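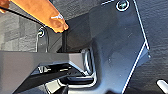
Kieran Mac Carthaigh wanted to know, at our first club meeting in June, why a robot can lift a heavy box but drops a marker on the floor. It is a very good question, and it took our robotics club at Idville many weeks to answer it.

When you pick up a pencil, your skin feels how hard you are squeezing. Your brain fixes the grip before you even notice. A robot has no skin. It has a gripper, with fingers made of hard parts and held with screws. The gripper does only what the program says, so the program must tell it where to go and how strongly to close.

In our club we call our robot Flukmont. It has a small camera at its wrist, very near to the fingers. From there the camera sees things close up, and part of the gripper is always in its view. This is useful! If the program knows where the finger is, it can work out how far the finger must still travel to reach the object.

The pupils write the program in short steps:

Open the fingers.
Move above the object.
Go down slowly.
Close the fingers.
Lift, and wait 4 seconds.

If the object is still there after the waiting, we write "held" in the notebook. We made 292 tries before the Dumwood competition. In the first 11 tries everything fell down, and Stuart Naylor's team had to change the closing step again and again. They found that the fingers closed too early - before they were low enough.

Colour also matters. A bright colour is easy for the camera to find on a grey background, but a dark object on a dark cloth can be lost.

You can try this at home. Put on thick winter mitts, close one eye, and pick up a coin from the table. Now you know a little how Flukmont feels. Write down how many tries you needed and bring the number to the club.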